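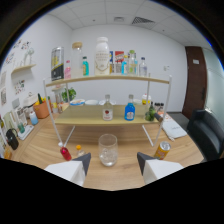
Canby two-tier shelf

For people whose bottles have started breeding. Two light wooden boards on a slim white metal frame, made to stand on a table or worktop and get the clutter up off it. Tall things go on top, bowls and odd fruit underneath, and there's still room in front for a glass of iced water.

Each board takes up to 6 kg, which is a lot of vitamins. Comes flat with 4 screws and a key you will lose. Wipe with a damp cloth and keep it out of the dishwasher (we have been asked).

Frame: white metal
Boards: light wood
Depth: 22 cm
Item no. 479

Also in the Canby range: a single-tier version, for the disciplined. Spare screws from Mawuli Yakubu at the parts desk, mornings only.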